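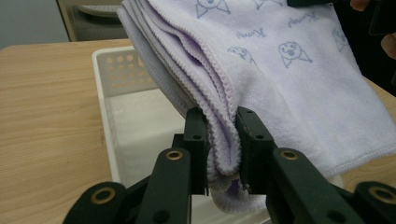 FOR IMMEDIATE RELEASE
November 2024

**Nemgate opens refurbished desktop program to small offices, adds pickup in Mornero**

MORNERO -- Nemgate, the business computer supplier, is opening its refurbished desktop and laptop program to small offices. Starts now. Until today the program was for accounts ordering 300 machines or more, which left out most of the people who kept calling us about it.

New minimum order is 20 machines. Mix of desktops and laptops is fine. Monitors can be added to any order but don't count toward the minimum.

**What's in the program**

Three configurations to start:

- Traltier Desk: small form factor desktop, 16 GB memory, solid state drive, wired network. Meant for front desks, billing, anything that stays put.
- Traltier Desk Plus: same case, 32 GB, drives two monitors out of the box. A third with an adapter, sold seperately.
- Traltier Carry: 14-inch laptop, 16 GB, new battery in every unit. Docking station optional.

All of them ship with a fresh operating system install and a license sticker on the case or in the box. Drives from the previous owner are pulled and wiped before the machine goes anywhere near the bench. Wipe certificates on request, ask your rep, they come as a PDF.

Cosmetic grade is A or B. B means light scratches on the lid or case. No cracked plastic, no missing keys. Customers who want all grade A should say so on the order form, not after.

**Warranty**

One year on parts and labor, same as the larger accounts get. Batteries are covered for six months. Second year can be purchased any time before the first one runs out. Return shipping is on us for the first 30 days, after that the customer pays one way.

"Small offices have been asking for this a long time and we kept telling them no," the company said in a statement. "A dental office with two locations doesn't need hundreds of computers. It needs enough to get everybody off the old ones."

**Setup and imaging**

Offices that already have a standard image can send it to the Barrientos service center and have it loaded before shipping. Allow an extra 17 business days the first time. Repeat orders on the same image go faster. Offices with no image get the standard install, plus a one page setup sheet.

Asset tags: yes. Send the number range with the order. On-site setup is available in Mornero and Barrientos only for now. Other areas to be announced, probably after February.

**Pickup and trade-in**

Customers near Mornero can now pick up orders at the Nemgate warehouse and skip freight. Bring the order confirmation and a vehicle thats big enough. Loading dock is at the back of the building.

Old equipment can be dropped off on the same trip. Working machines get a credit toward the order. Dead ones are recycled at no charge, up to the number of machines being purchased. No CRT monitors, no printers.

**Ordering**

Price sheets are available from any Nemgate sales rep. Existing accounts keep their current rep and pricing, nothing changes on open orders. New accounts need a business tax ID and a shipping address, no PO boxes.

**About Nemgate**

Nemgate sells, refurbishes and services business computers, with a warehouse in Mornero and a service center in Barrientos. Traltier is its in-house line of refurbished systems.

Media contact: Nemgate press desk, Mornero office

###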